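2021年2月2日 火曜日

居間の片づけと、袋のこと

こんにちは、Man-lok Kongです。日本語で書くブログも、少しずつ長い文章になってきました。まちがいがあったら、どうぞやさしく教えてください。

先週から、居間の床の上が気になっていました。うちでは旧正月の前に大掃除をする習慣があります。台所と寝室は一月のうちに終わりましたが、居間はいちばん広いので、最後に残してしまいました。一日でぜんぶやろうとすると疲れて、次の日に何もできなくなります。それで今回は「床の上の物だけ」と決めました。棚の中は見ません。引き出しも開けません。見ると、昔の手紙を読み始めてしまうからです。

まず困ったのは、ビニール袋です。買い物の袋、薬局の袋、だれかがお菓子を入れて持ってきてくれた袋。母は袋を捨てない人で、私もその性格をもらいました。「いつか使う」と思って取っておくと、くしゃくしゃのまま増えていきます。日本語の「くしゃくしゃ」という言葉は、袋のためにある言葉だと思います。音まで似ています。

前に友だちから、袋を三角に折る方法を教わりました。きれいにできますが、私は一枚に時間がかかりすぎて、続きませんでした。今は、平らにして空気を出して、二回折るだけです。少し形が悪くても、箱に入れば同じです。黒い袋は中が見えないので、ごみ用にします。色のついた小さい袋は、洗面所のごみ箱に使います。破れている袋は、迷わないでその日に捨てます。この「迷わないで」がいちばんむずかしいです。
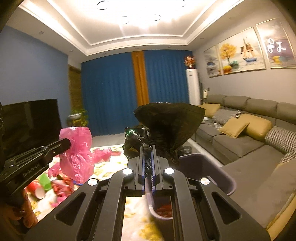
居間の床。黒い袋とピンクの袋、敷物の上には赤い紙コップも。

花柄の敷物は、明るい色なので汚れがよく目に入ります。小さい紙くずやビニールの切れ端は、最初に手で拾います。先に掃除機をかけると、切れ端が吸い口に詰まることがあります。去年の八月にそれをやって、掃除機の中を箸で掃除しました。もうやりたくありません。

大きい物、小さい物、最後に細かいごみ、という順番が私には合っています。ごみ箱は物のそばに置いておきます。遠いところにあると、「あとで持っていこう」と思って、ソファの上に仮に置いてしまいます。仮に置いた物は、だいたい三日ぐらいそこに住みます。

ソファのクッションについても少し書きます。からし色のと、灰色と白の模様のがあります。初めは全部同じ色にするつもりでしたが、灰色のソファに灰色のクッションだけだと、冬はさびしく見えました。からし色を入れたら、部屋が明るくなった気がします。青いカーテンともけんかしません。カーテンの真ん中のオレンジがかった茶色は、家族の中で意見が分かれています。私は好きです。

収納の箱を買うかどうか、まだ考えています。Previneのふた付きの箱が1,784円で、Rotenのかごは620円でした。値段だけならRotenですが、かごは目が粗いので、折った袋の角が外に出そうです。店で二十分ぐらい立って考えて、結局どちらも買わないで帰りました。家に帰ってから、お菓子の空き箱でもいいのではないかと思いました。しばらくそれで試してみます。

折った袋は、ためしに数えてみたら84枚ありました。数えながら、自分で少しはずかしくなりました。50枚だけ残して、ほかは古紙をしばるときの下敷きや、靴を入れる袋として使い切るつもりです。母には枚数を言っていません。

次は、ガラスのテーブルの上をやります。テーブルは低くて、座るとすぐ手が届くので、小さい物が集まりやすい場所です。指のあともすぐつきます。みなさんは、ガラスを何でふいていますか。新聞紙がいいと聞きましたが、うちは新聞を取っていないので、ほかの方法があったらコメントで教えてください。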